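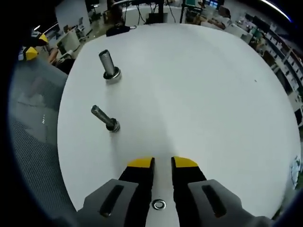

Fig. 1: Washer flat, bolt and peg upright.

4. Laying out the fixings

4.1 Clear a patch of white tabletop. Dillora washers are small and they like carpets.

4.2 Stand the metal pipe in its round base. Lay the bolt to one side with the four washers next to it.
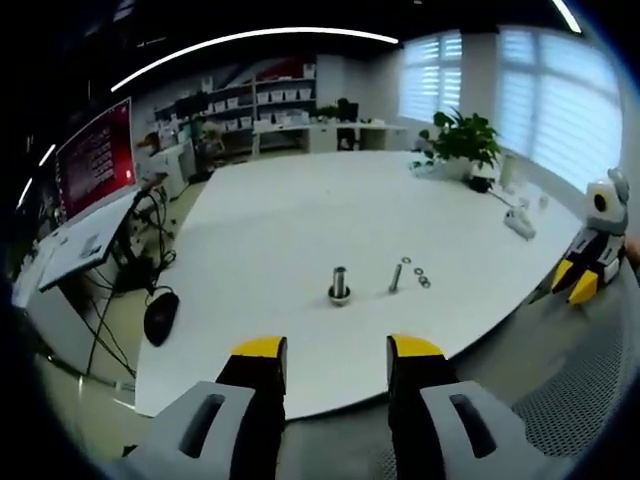
Photo: Clotilde Moulin / Trisdale

Note: a tidy row is optional – a cluster will do.

4.3 Stand each bolt on end, nut at the bottom. If it topples, check the nut is flat and try again, with less sighing. 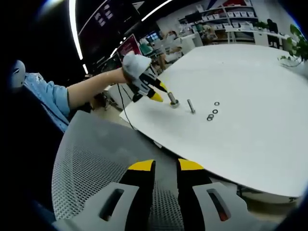
4.4 Leave the washers lying flat until section 5 asks for them. It will, at some length.

CAUTION: do not lean on the table to admire your work. Replacement washers come in bags of 3,000.

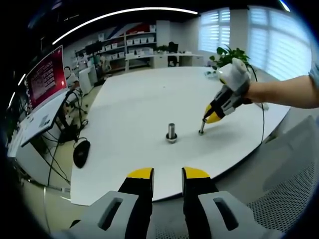 Fig. 2: Bolt upright on its base, peg held to the tabletop at right.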